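Paper and Tape: The Worktables Gallery
Page 3 of the Castport set. Words by Sowmya Arumugam, 19 Sep 2020

I love a covered table. Give me a big flat top, a roll of brown kraft paper and some blue painter's tape and I'm happy for the whole afternoon, and this page of the gallery is for everyone else who feels the same way (there are more of us than I thought, judging by the messages after page 2).

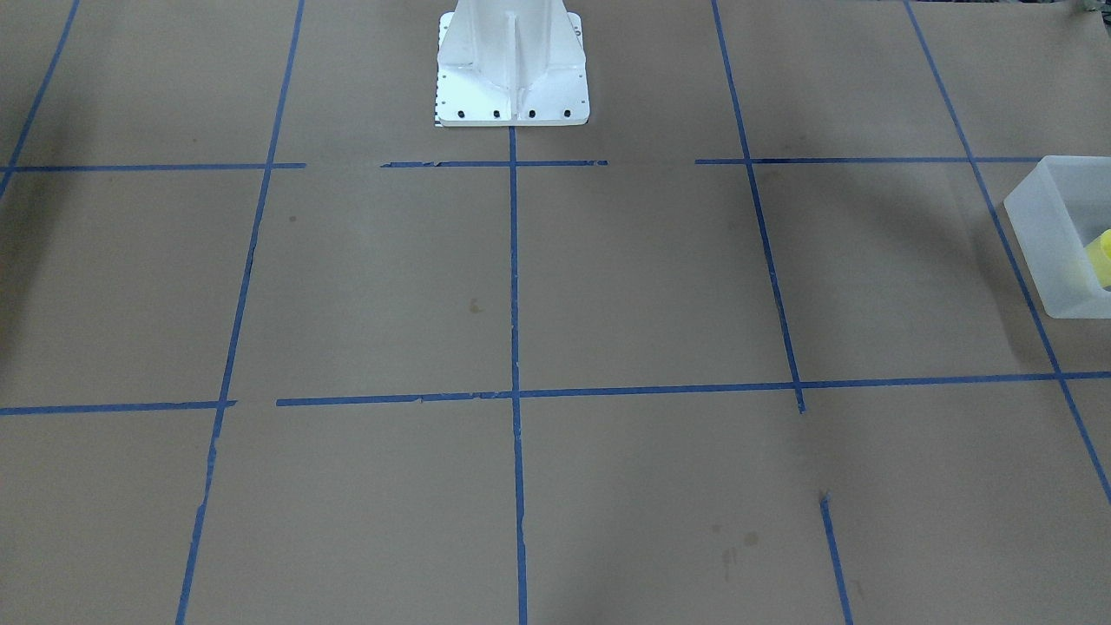
It started in February, when Zulema Insaurralde and I began swapping notes on how we set out our tables. She'd been papering hers for years. I had a bare top with glue rings on it and a scratch I kept catching my sleeve in. She came over with a roll under her arm, we had the thing covered before the kettle boiled, and I haven't worked on a bare top since!

The paper
Plain brown kraft, the flat, slightly dull sort. I've tried white and it's lovely for a morning, then every pencil mark shouts at you. Brown is kinder. Small pale things show up on it beautifully, and so do dark ones, so you find that dropped screw at once.

Unroll it the night before and leave it under something heavy. Zulema uses old atlases. I use the Farnis trays, stacked in fours along the edge, and by morning most of the curl has gone.

The tape
Blue painter's tape wins for me every time. The colour sits so well against the brown that you can read the lines from across the room, and it doesn't cling as fiercely as parcel tape. On kraft you still need to go gently when you take it up. Pull slowly, keep it low to the surface, and warm it with your hand first if it's been down a while.

Torn ends or cut ends? I tear. You get a frayed edge here and there and I've grown rather fond of it. Zulema cuts hers with scissors and is very polite about mine.

The grid
Ah, the grid! This is the part people write in about. A few long lines one way, a few the other, and suddenly the table has places. You can say "put it in the far left square" to someone with their hands full and they know where you mean. For sorting, for laying out parts before a build, for keeping one job from wandering into the next, I haven't found anything so quick.

Your lines don't have to run unbroken from one side to the other. Short lengths with gaps between them do the same work, use less tape, and are far easier to shift when you change your mind. The eye fills in the rest. I went through a phase of making every line perfect with a long steel rule and it took me most of a morning — now I do two marks in pencil, stretch the tape between them and press it down with my thumb.

If you want squares all the same size, cut a piece of card to 24 centimetres and use that as your gauge. Mine has a coffee ring on it and has been round the Navickas workroom and back.

Bins at the side
Keep a plastic bin at the edge of the table for anything that hasn't got a square yet. I like the see-through or cloudy kind, as you can tell there's something in it before you lift it down. A bin on the paper is also a bin you'll empty. Mine used to live underneath and I'd rather not say what I found in there at Easter.

Wear and tear
Paper gets tired. The spots where you lean go soft first, then the corners lift. You can patch a small tear from underneath with a strip of the same tape, sticky side up, and it will hold for ages. When the whole sheet has had enough, I turn it into wrapping for parcels, squares and all. My nephew got a birthday present in one of those and used the lines to play noughts and crosses on.

From the messages
A reader at Wimodico asked if the lines leave a mark when they come up. On my paper they leave a paler, slightly fuzzy stripe, which is quite handy if you want the same layout again. Someone else wondered about writing on the tape itself. Yes, do! A soft pencil takes well, and a felt pen takes better if you leave it a minute before you put your sleeve across it. I label rows with letters and columns with numbers and then forget which is which.

Page 4 will be shelves and drawers, with Zulema doing most of the words. She has 9 drawers of sorted fasteners and strong opinions on dividers, so bring a cup of tea. If you've got a papered table of your own, please tell me what you've laid out on it and what tape you used.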